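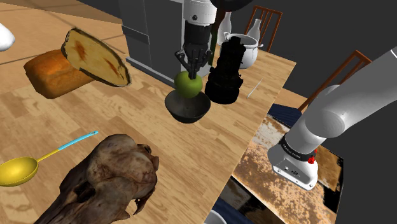

*A simulated kitchen task at Farkell: the gripper at the apple, over the bowl. Render: Farkell*

The apple has been picked up 2428 times since August, and it has never bruised. It lives on a server in the back of a converted cannery, along with a loaf of bread, a yellow ladle with a blue handle and an animal skull big enough to fill the near corner of the table.

Farkell opened its doors to the public for one afternoon in May 2025. The company writes software for robot arms, and most of what it does happens on screens, which makes for an odd sort of open day. Visitors came in past the bike racks, were handed a name sticker and a biscuit, and were shown into a long room with four monitors on the far wall.

Sigrun Bakke runs the simulation group. She grew up on a dairy farm, trained as a mechanical engineer and spent nine years fixing packaging lines before she joined. She gave the same talk three times that afternoon and took questions through all of them.

"People expect a robot to walk out," she said. "What we have is a table and a list of jobs."

The job on the main monitor was a simple one to describe. There is a green apple and a dark grey bowl, and the arm has to get the one into the other. The arm on the screen is a white model with the Franka Emika name on a band near its base, fitted with a black gripper with narrow fingers. Around it is the sort of clutter that makes the job harder: a white pot with two handles, pale bottles, a tall black object standing right beside the bowl.

The clutter is the point of the exercise. Farkell's scene builder, called Sinunen, pulls objects from a library of 726 models and sets them out on a table, and the same task is then run again with a new arrangement. The colours of the furniture and the floor change as well. Sinunen has no opinion about what belongs in a kitchen, so a skull can turn up in the same room as a loaf.

A boy near the front asked if the skull was a dinosaur. Bakke said she had never looked it up, and wrote his question on the whiteboard.

Each attempt is scored by a second program, Flullo, which checks where the fruit ended up and whether anything was knocked over on the way. A batch is 400 attempts and takes most of a night. In the morning someone goes through the failures. Bakke showed a few of these, and they got the biggest laughs of the day - a bowl pushed slowly off the edge of a table, an arm closing its fingers on nothing and carrying the nothing carefully across the room.

Not everyone was won over. A retired fitter in the second row wanted to know what any of it was worth if the apple had no weight. It does have weight, Bakke told him, along with friction and a centre of mass, but he was right that the numbers are estimates. Soft things are the worst. Bread in the simulation behaves like a brick, and the group has stopped pretending otherwise.

Farkell has 17 staff and one paying customer for this work, a catering supplier called Sheikh that wants arms to pack fruit and rolls into lunch trays. A trial on real benches is planned for its depot. Bakke would not put a date on it, and said the trays were still being redesigned.

By late afternoon the biscuits were gone and the third group had thinned out to a handful of students. One of them asked if she could have a go. Bakke pulled out a chair, gave her a controller and loaded a fresh table. It took the student six tries to get hold of a lemon, and she stayed until the lights in the hallway were switched off.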